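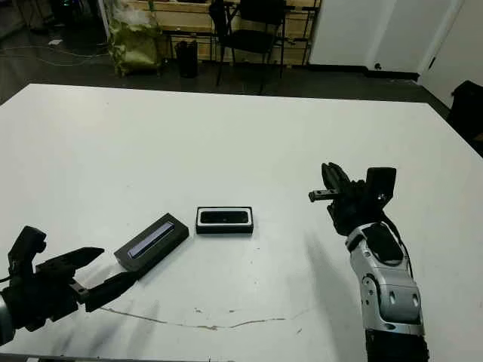 White work table with two dark rectangular items set out for sorting, Norkham centre.

Search this site Search Go

Progress Report to the Funder: Norkham Small Goods Reuse Program
May 28, 2018

The Norkham centre has completed the first stage of the program funded under the Skelteo grant. The grant provides for the sorting, recording and rehousing of 500 donated household items by the end of December.

Donated goods are laid out on the white table a few at a time. Each is placed flat with clear space on every side, given a colour tag and entered in the register. The table is sound, although its top now carries smudges, small specks and a thin brownish line across the lower middle part. The line does not interfere with sorting. A replacement top has been quoted by Niltska and will be considered in the next budget.

To date, 40 cartons have been opened. Of these, 17 have been fully entered in the register and moved to the Inthanon store. Small dark goods have taken longer than expected, as many arrive without labels or leads and are held over until they can be identified.

Five shelves remain to be fitted at the Inthanon store. The centre requests that the unspent freight allowance be carried forward to meet this cost.

Comments (2)

Will the register be open to the public? We have two boxes to donate.

Good to see this moving along. Please fix the parking sign at Norkham.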